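Bench Tips: Trying Out Grippers Without Losing a Weekend

Quick ones this time, from the bench at Hadville. We had 2 grippers to compare, the Selemo and the Dastora, on the same arm with the same controller. Notes as they come.

Clear the tabletop first. Pens, offcuts, hex keys, all of it. We never do and we always regret it.

Mark the home position with tape before you swap anything. Painters tape, not duct tape. Duct tape leaves gum on the top and you'll be scraping till July.

Cables: leave slack at the wrist, then a bit more. Run the arm by hand through its whole reach, slow, and watch where the wire goes tight. Tie it there — loosely.

Same test pieces for both grippers. Cardboard is good, cheap, shows crush marks. Cut a stack at once so they match. Ours are 68 mm wide. Write the gripper name on the back of each peice when it's done or you will mix them up.
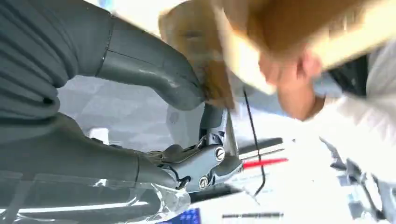
Bench Tips, no. 121, p. 2

Cardboard up by the gripper, someone leaning in close, cable hanging past the jaws side of things. Tie hair back and power down before you get your face in there. Umesh Garg has a sign for this on his bench, big letters.

Plastic sheet on the arm: fine for keeping dust and glue off. Check it every session though. Loose edge gets into a joint and there goes your evening. Fabric covers, vacuum with the soft brush, dont wash.

Screws. Snug them, run a short test, snug again. Put a paint dot across the head and body so you can see if one has turned.

Wrist camera — wipe with a lens cloth, never a shirt tail. If pictures smear, slow the arm down before you mess with settings. Cheaper than a new camera.

Controller: we use the Jaiswal. Save settings under a new name for each gripper. I overwrote the Selemo file at cycle 3790 and had to do the grip force over from scratch.

So far Selemo holds flat stuff better, Dastora lets go cleaner. Thin card still slips in both. Rubber band around the fingertips helps some, change it when it goes shiny.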